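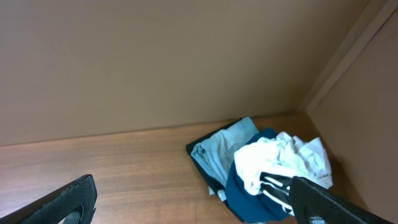 *Figure 2. Shelf with wood-grain surface and tan side panel.*

## Storing the Vivau classroom kit

1. Close each Vivau pouch and check that the pupil number faces out.
2. Stack pouches flat, no more than 8 to a stack.

 **Caution:** Do not store pouches with the battery lamp attached.

3. Enter the pouch count, up to 26 per class set, on the Nornell checkout card.
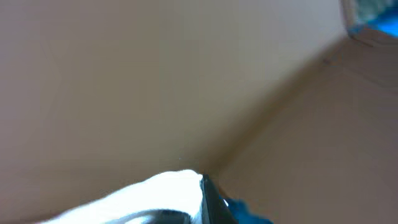
## Replacing a lost pouch

Send the kit number to Kenji Mercado at Bruritz. Orders close in October.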